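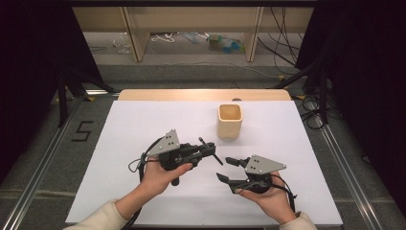

The grippers are finally up and running over at the Brilleck workshop in Udville, and I spent most of Monday evening with one in each hand, which is a better Monday than I usually get.

If you missed the earlier news, a few of us at Brilleck have been building a pair of hand-held grippers since February. You hold one in each hand, squeeze, and the jaws close. There's no robot arm on our side of things yet. The idea is that a person does a job with the grippers, the job gets recorded, and later on an arm with the same kind of jaws gets to learn from it. We call the project Gritard (please don't ask, it was late and it was the only name everyone could spell).

So, the news! The pair works as a pair now. Up to this week we had one good gripper and one that sulked. The left one would open fine and then close about as fast as a garage door in winter. We had the whole thing apart twice looking for a bent part, and the trouble was a spring I had put in backwards myself. I have apologized to the gripper. It closes with a nice little click now and so does its twin.

The other big change is on top. Each gripper has a gray triangular plate with black dots printed on it, so the tracking can tell where each hand is and which way it's tilted. Our first plates were glossy, and under the shop lights they were hopeless, the tracking kept losing them every time I turned my wrist. The new ones are dull gray and the left and right have their own dot patterns, and what a difference. I waved my arms like I was landing airplanes and the two little shapes on the screen waved right back. I may have done that longer than the test called for.

For practice pieces we're sticking with easy stuff on the white tabletop. My favorite is a small square wooden cup, light wood, rounded corners, open at the top. It's a good size for the jaws and it doesn't mind being dropped, which matters when I'm the one holding it. The first job on the list is dull and very hard: pick the cup up with one gripper, pass it to the other, set it back down standing up. With bare hands you'd do it without looking. With grippers you find out how much your fingertips have been doing for you all these years. You can't feel the edge of anything! My first try, the cup went over on its side and rolled in that sad, bumpy way square things roll. By the end of the evening I had 25 clean passes saved, and my forearms were letting me know about every one of them.

Money, because people always ask at the door: the whole build has come to 600 dollars so far, and that's with the aluminum rails, which we got secondhand. The grippers themselves were the cheap part. Cables were not. I don't know how a thing that is just wire can cost that much, and we still never have the right length. Both grippers are on a cable for now and you do get used to it, though if you cross your arms you will tie yourself up and somebody will have to come and help. Going wireless is on the wish list, right under a chair that goes up and down.

There's still plenty that bugs me. The jaws are great on anything with flat sides and pretty bad on anything smooth and round, so we're going to try some rubber on the inside faces. The handles were sized for the person with the biggest hands in the shop (not me), and I'd like a slimmer version before I do another long evening. And the saving step is clunky. You have to put a gripper down to stop the recording, so every clip ends with a few seconds of me reaching for the keyboard, and all of those have to be trimmed off by hand before they're any use. A foot pedal would fix it, and I think there's one in the sewing corner that no longer has a machine attached. If it's yours and you want it back, say so soon!

We'll have the table set up again next Monday from 7 p.m., and anyone with a Brilleck membership is welcome to come by and have a go. There are 2 grippers and one table, so it's one person at a time and the rest of us stand around giving terrible advice. Long sleeves are fine, but leave the bracelets at home, they catch on the cables. If you've got small wooden blocks or cups the kids have outgrown, bring those too, and put your name on the bottom if you'd like them returned. The jaw files will go in the Gritard folder on the shop computer once I've redone the handle drawing.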